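The Drawer That Moved Upstairs

By Katia Ruggiero

I have a weakness for other people's desks. Give me ten minutes in an office and I will know who keeps the good pens, who hides the tea bags, and who has been meaning to throw out that dried-up glue stick since last November. So when Nivaldo Meireles told me he had finally given up on drawers altogether, I put on my coat and went over to Hosgate to see what he meant.

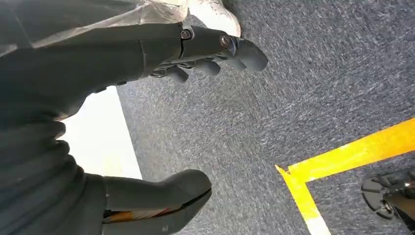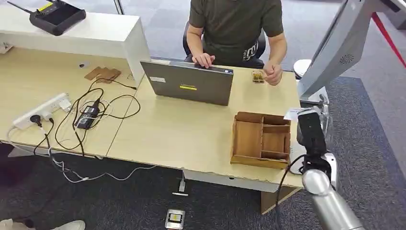

Nivaldo has worked on the second floor at Hosgate for longer than he likes to admit, and for most of that time his small belongings lived in a deep metal drawer that stuck in damp weather. Everything went in: paper clips, spare keys, stamps, a tape measure, a tin of cough drops that had fused into one large cough drop. "I'd open it to find a pencil," he told me, "and I'd shut it again and go borrow one."

What changed his mind was the open-topped wooden organizer. I will confess that I had walked past things like it in stores for years without a second look. But there is something very sensible about a tray with a long slot at the back and a cluster of little cells at one side. The long slot wants rulers and pencils. The little cells want all the odds and ends that otherwise drift to the bottom of a bag, and because there is no lid, you can't pretend you don't know what is in there.

His advice, which I have since taken home with me, is to leave the thing empty for a while. Put it on the desk, go on with your work, and notice what your hand reaches for. Only those things earn a cell. A colleague of his, Miranda, filled hers in one happy afternoon and then had to tip it all out again, mostly rubber bands – she still teases herself over it.

He is less strict about small clear boxes, and so am I. You can see at a glance what needs using up, and they move easily when you need room for your elbow.

Where you put an organizer matters too. Nivaldo likes his near the front edge, within easy reach of the laptop, and he wipes the desk down on his way out. I prefer mine farther back, against the wall, where my sleeves can't catch it. We argued about this over coffee – very pleasantly, and for much too long – and then I went home to Grastbridge and emptied my own top drawer onto the bed. I found four tape measures.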